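**Fanimcombe civic funeral: who went on Thursday?**

**edem_f**
Just back from the farewell for old Councillor Wickramasinghe and I'm still buzzing, if that's allowed after a funeral! The town hall was packed, 231 in the seats and more on the stairs. Parveen Uddin's tribute as mayor was the best speech I've heard from her, and she got the whole room laughing over the 1537 charter row.
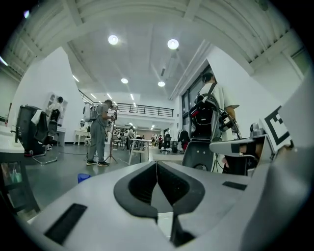

Then Donal Egan got up for the opposition and matched her. He spent thirty years voting against the man and could hardly finish his last page. I'd forgotten our lot could be like that with each other.

**plelance_pete**
Lovely day, agreed, but Egan went on far too long. We were told 10 minutes each and he sailed past it. And did he really need to bring up the bypass?

**FlorenceS**
Oh come on Pete, the bypass was the best bit! Wickramasinghe fought it for years and then turned up to cut the ribbon. You can't tell his story without it. My mum had tears running down her face (laughing, mostly).

**plelance_pete**
I'm only saying the family had asked for no politics.

**mortimer.b**
They asked for no *party* politics, it was on the back of the order of service. I thought both of them stuck to it. The choir was wonderful too, all those Plelance kids singing the harvest song from memory.

**edem_f**
The choir!! How did I leave them out. Does anyone know if the hall is keeping the book of condolence open? I only got as far as signing my name because the queue was so long.

**FlorenceS**
Open until the end of March, front desk, mornings only. I popped back today and wrote half a page.
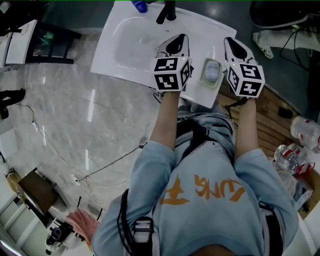
**mortimer.b**
Good to know, I'll go in before work. There's also talk of naming the new footbridge after him. I'd vote for that tomorrow.

**plelance_pete**
Now that I'd be against. Name the library after him, he saved it. The footbridge is hideous.

**edem_f**
Library gets my vote as well, Pete. Shall we write to the mayor together?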